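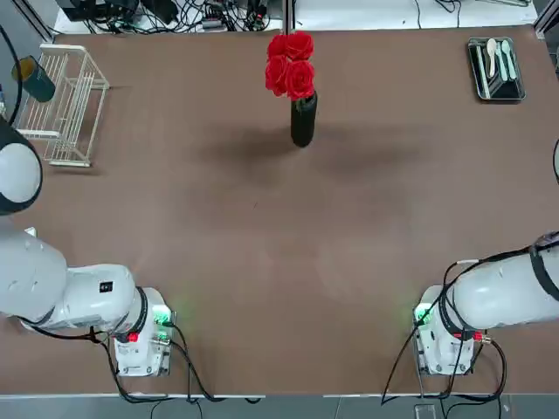
Cut roses going over in two days, what am I doing wrong?

plumstead_pat
I buy roses most weeks from the Clerkow stall and lately they have been hopeless. The heads droop on the second day and by the fourth they go in the compost. I change the water, I cut the ends, I use the little sachet. They stand on a chest of drawers away from the window. The vase is a tall glass one, a wedding present. It is the same stall and the same price as last year, when I was getting a week or more. Any ideas?

Catríona Ó Gríofa
What are you cutting them with? Kitchen scissors squash the stem and it can't drink. I changed to a proper knife a few years ago and got an extra three days. Cut them at a slant, an inch off the bottom, and get them straight into water.

oldmanfenn
The slant makes no difference. I worked in a flower shop for eleven years and we cut straight across with secateurs, hundreds at a time. The slant stops the end sitting flat on the bottom of the vase and that is all it does. If the stems are held up by the neck of the vase you don't need it.

Catríona Ó Gríofa
I can only say what happened in my kitchen. Scissors, four days. Knife, seven.

oldmanfenn
Was it the same stall, in the same month? Roses that come in during hot weather have had a worse journey before you even see them. You may have changed the knife and the season at once.

Catríona Ó Gríofa
Some of each, probably. I'm keeping the knife.

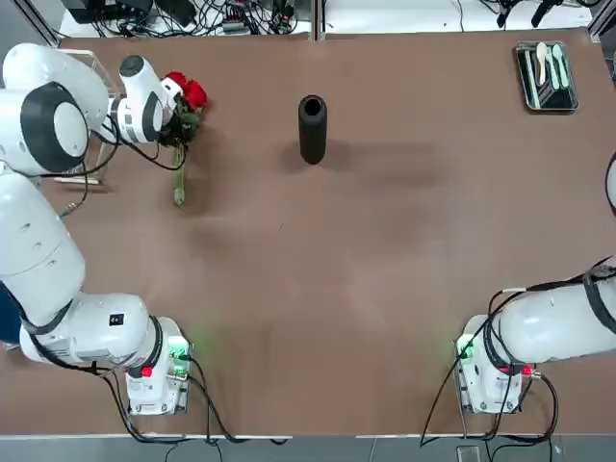 Nele Dierckx
Droopy heads on day two nearly always means air in the stem or too much leaf. The leaves go on losing water whether the flower gets any or not. Look at the red ones in my photo: long stems, three heads, and dark green leaves right up around them. I would take off everything that would be under water, then about half of what is left. People don't like doing it because the bunch looks thin, but it will stand up for longer. After that, put them up to their necks in a bucket of cool water for an evening before they go in the vase.

plumstead_pat
I take off the ones under the water but I have always left the rest. I'll try that. How long is an evening?

Nele Dierckx
Three or four hours. Overnight if you can spare the bucket. Keep the paper round them while they are in it so the heads are held straight.

sw_allotment
Warm water for me. My mother always used warm, hand-hot, and then let it cool. It goes up the stem quicker.

oldmanfenn
Warm is all right for bringing round a bunch that has already flopped. I wouldn't use it every time. It opens the flower, and then you have an open flower on Monday that you wanted at the weekend.

sw_allotment
Some of us want them open! I can't bear a tight bud that never does anything. Half the supermarket ones go brown at the neck and never open at all.

kettleside
Nobody has asked about the sachet. Pat, are you using the whole thing whatever size the vase is? The Dekker ones are made up for a litre. If your tall vase holds two litres it's too weak. Weak food is worse than none in my view: enough sugar to feed the bacteria and too little of the other stuff to hold them back.

plumstead_pat
I have just filled it with a measuring jug. Two litres and a bit. So yes, I've been putting in half strength all this time. Last year I had a smaller vase, which I broke in January.

kettleside
There you are then.

Catríona Ó Gríofa
I don't use the sachets at all. Teaspoon of sugar, a few drops of thin bleach, plain tap water. Mine last a week.

oldmanfenn
We'll have to disagree again. It works up to a point but people are heavy-handed with the bleach and burn the stems. You see them go white at the bottom. I would sooner someone used clean water every day and nothing in it.
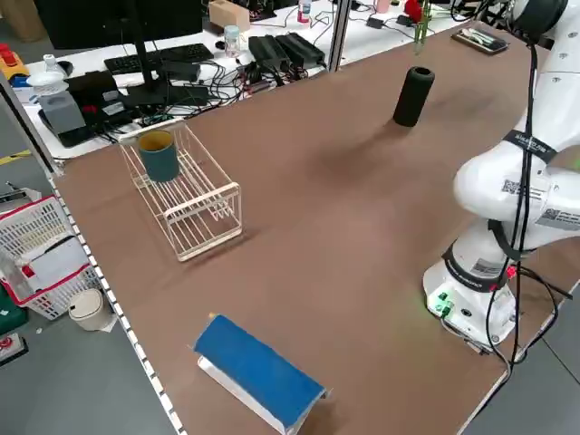
CLEANING VASES AND BUCKETS

Nele Dierckx
Splitting this part off, as it comes up every year. Whatever you put in the water, a dirty vase will undo it. Rinsing isn't enough. Run your finger round the inside and if it feels slippery it needs washing. Hot water, washing-up liquid, a bottle brush, rinse well, then drain upside down with air getting underneath. I use an ordinary wire dish rack for the small ones. Tall ones go on the floor on a folded towel as they tip over in a rack.

sw_allotment
How do you get the white line off the inside? We have very hard water.

Nele Dierckx
White vinegar, leave it an hour, then the brush. For a narrow neck put in a spoonful of uncooked rice and some warm water and swirl it about.

kettleside
Denture tablets. I pay 96p for a box and one tablet does a bud vase overnight. The Ciseo cleaning beads are the same idea as the rice but they cost a lot more and you spend ten minutes picking them out of the sink.

dorsetbill
I've got the Ciseo beads and like them. Tip them out through a tea strainer and you won't lose any. I've had the same pot for six years.

kettleside
Fair enough, I hadn't thought of the strainer.

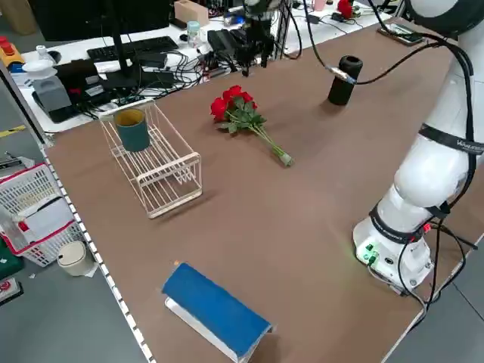

Wire dish rack with a teal cup standing in it, yellow on the inside.

dorsetbill
Cups and mugs do perfectly well for short stems, by the way. If a rose has snapped at the neck, cut it right down and put it in a cup. I have had them go on for five days like that when the rest of the bunch was finished. Pick something heavy or it will go over.

oldmanfenn
Agree with that. Short stems always outlast long ones, there's less distance for the water to travel. Watch out for anything with a crackled glaze though, it can weep and mark the furniture.

plumstead_pat
Reporting back. Washed the vase with vinegar, and a lot of brown came off the bottom corners that I hadn't known was there. Full strength food for two litres, half the leaves off, bucket overnight. I'm on day six and one has dropped a few petals. The others are still upright.

Catríona Ó Gríofa
And what did you cut them with?

plumstead_pat
Kitchen scissors. I couldn't find the knife.

oldmanfenn
No comment.

kettleside
Does anyone know if the Clerkow stall still does the Kokeck spray roses? They were the small peach ones, several to a stem. I haven't seen them since the spring.

sw_allotment
They had some last week but they go early. Be there before 9.

Thread viewed 3785 times

Related threads
Tulips that keep growing in the vase
Is it worth searing poppy stems?
Getting lilac to last indoors
Pollen stains on a tablecloth
Kokeck spray roses: peach or cream? (195 replies)
Best bucket for a small flat

Last updated: January

Contact the moderators | Copyright remains with the posters | Back to top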